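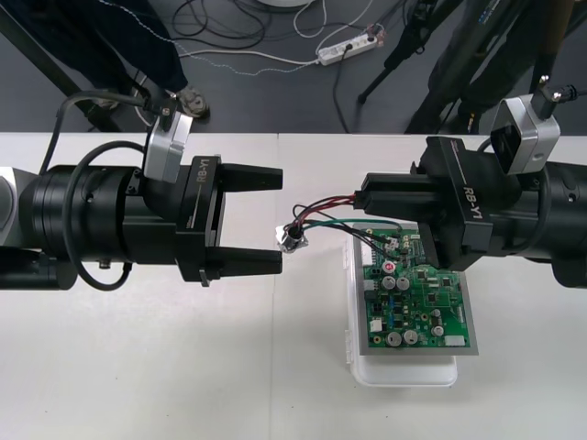

**Gallery No. 6**

Circuit boards are little cities, and I will never tire of looking down on them! This page is all about the green board, its white plastic case and the short bundle of wires that goes with it. I've had a soft spot for this sort of thing since I took the back off a kitchen radio and found a whole world in there, and the feeling hasn't worn off one bit.

**Red, black and green.** I love a wire that wears its colours. These three curve round to a small round connector wrapped in crumpled silver foil, with the green one running back towards the board. And what a crowd of parts beneath it – those shiny silver cylinders are electrolytic capacitors, which store charge and smooth out the supply, and they always catch my eye first (they look like tiny water tanks on a flat roof).

If you're new to all this, a good way in is to pick one part and look up what it does, then move on to its neighbour. My first board took me most of a wet July and I filled 2 notebooks with terrible drawings. Well worth it! The Lelton evening group has a lovely habit of passing a board round the table with a magnifying glass before anybody picks up a screwdriver, and I've pinched that idea for our own tables at Festgate.

**Green on white.** The board sits in its grey border on top of the rounded white case, and the long white multi-pin connector down the left edge is a beauty. Look for the small part with the red top in the middle, too, with a pair of round silver capacitors just below it.

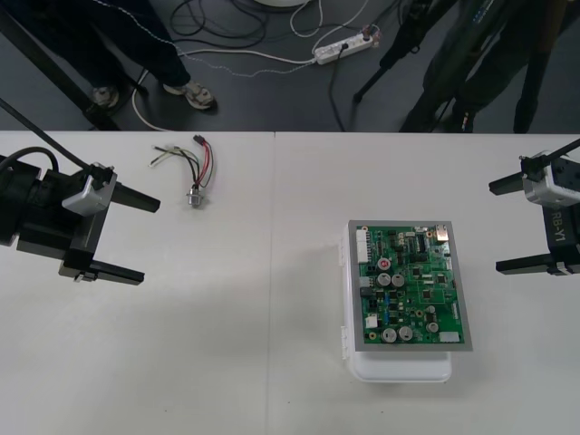
Shetty wrote in to say that sketching the board before unplugging anything saved a whole afternoon on an old clock radio, and that "pencil is best, you will get the connectors wrong the first time". Quite right, and I'd add a soft rubber to the kit!

More boards in Gallery No. 7, including a very handsome brown one from the Neltbridge swap table.

*Page updated Sep 13, 2025*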